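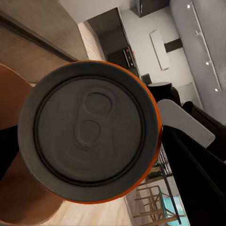 Wrist view, can in grip, simulated kitchen and dining room. Can-and-bowl task, Mikberg jaw set.

Gripper and camera inspection checklist, simulation bench
Date: Mon 20 March
Inspector: Jade Marsden
Second reader: Colin Hollis
Build: Anwood scene pack, Tistach controller
Status key: OK / OK with comment / HOLD

Section A. Before loading the scene

A1. Controller profile matches the gripper model. OK.
A2. Joint limits loaded for both arms. OK.
A3. Emergency stop key mapped and tested from the operator seat. OK with comment. The stop halts both arms but leaves the grip command active. Correct for this task. Check again before any run in which the jaws are expected to open on stop.
A4. Log folder writable, previous logs moved. OK.

Section B. Wrist camera

B1. Picture arrives and is the right way round for the wrist pose. OK with comment. The room tilts heavily in this view when the wrist is rolled. Operators used to the Nugroho mount will need a few practice runs.
B2. Held object visible. OK with comment. With a can in the jaws, the lid fills most of the middle of the picture. The rim and the pull tab can be made out, but only a thin orange band of the side. Fine for judging grip, poor for judging where the can is going.
B3. Finger visible beside the object. OK. The light gray finger plate is clear of the lid on the right, tip included.
B4. Target visible past the object. HOLD. No bowl in view at the pose checked. Callum Gosling asked for a wider lens setting. Not to be changed until the comparison with the Nugroho mount is finished, or the two sets will not match.

Section C. Overhead view

C1. Both grippers inside the picture at the working pose. OK.
C2. Both held objects readable at the same time. OK with comment. The bowl has to be tilted toward the camera for its inside to show. Held level at low height, it was hard to judge depth. 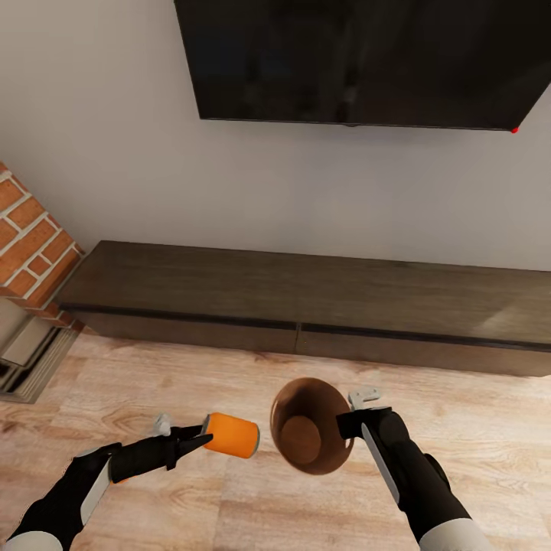 C3. Clearance between objects during approach. OK with comment. The gap over the floor is small but readable from this angle. From the wrist view alone it would be guesswork. Keep the overhead view on the main monitor for all two-arm work.
C4. Background contrast. OK with comment. Black jaws stand out well on the pale floor and less well over the dark console. Start poses should keep the jaws low in the view.

Section D. Grip

D1. Can held on its side without slip for 30 seconds. OK.
D2. Bowl held by one gripper, tilted, for 30 seconds. HOLD. It slipped on 2 of 17 trials with the Mikberg jaws, both times at the start of wrist roll. Colin Hartley suspects the friction value and not the jaw shape. Repeat with the value from the May build before blaming the hardware model.
D3. Jaws close evenly. OK.
D4. No overlap between jaw and object meshes. OK with comment. Slight overlap at the bowl rim on hard closing — log entry 937. Cosmetic at this force.

Section E. Open items

Lens setting (B4): Callum Gosling, after the mount comparison.
Friction value (D2): Colin Hartley. Same start pose, same closing speed, new log folder.
Stop behavior (A3): add a line to the operator sheet. Joanne Whiteley has the current copy.

Two-arm runs may continue with the can. Bowl runs with wrist roll are on hold until D2 is cleared.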